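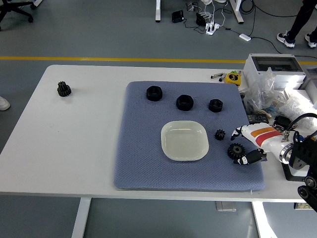

A padded mat and a shallow dish on a white table.

How to Choose and Read a Local History Book

The Lititz Reading Room holds 2,607 titles on town and county history. New readers are advised to follow the steps given on this page.

1. Settle on a period or a subject. "The canal years" will serve a reader better than "the old days."

2. Read the preface first. It normally states which records the author used and which were unavailable.

3. Check the notes. A book of 64 pages with full notes may be of more use than a long one with none.

4. Borrow a second book on the same subject and compare the dates and spellings of family names. Where the two differ, write down both, with page numbers.

5. Keep a reading record. Enter the author, title, year of printing and shelf number for each book.

Loans run for seven days and may be renewed once. Books marked R do not leave the building. Requests for titles held in storage should be addressed to Kaja Raudsepp at the front desk. The storage shelves are closed during August.

Page last revised 5/26/19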